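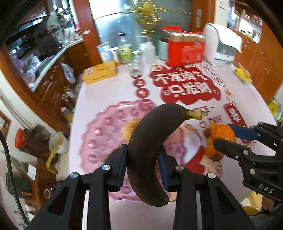 A darkened banana and an orange fruit over the table with the pink scalloped tray.

Mirkville, July 7, 2024 – The Nitusard Community Center has added a fruit table to its open afternoons for new residents. The center recorded 268 visits in its first season, and staff asked for something simple that guests could share while they talked.

The fruit is set out on a pink plate, and the tablecloth carries red printed slogans in Chinese, among them one that translates as "Don't lose your temper, just get rich." 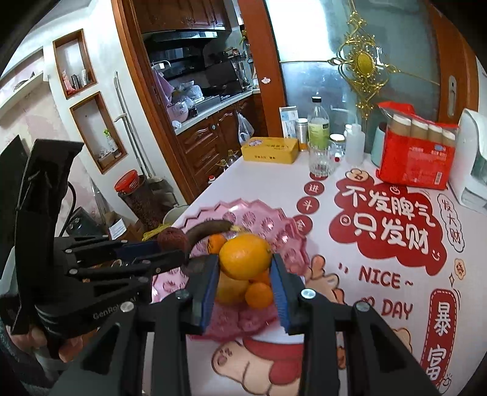

Oranges, mandarins and an overripe banana on the fruit plate.

"People read the tablecloth before they sit down," said Vojtěch Jelínek, program coordinator. Overripe bananas will be set aside for the center's baking group.

The fruit table will continue through August in the Dizon Room, which seats 11. Residents may register at the front desk.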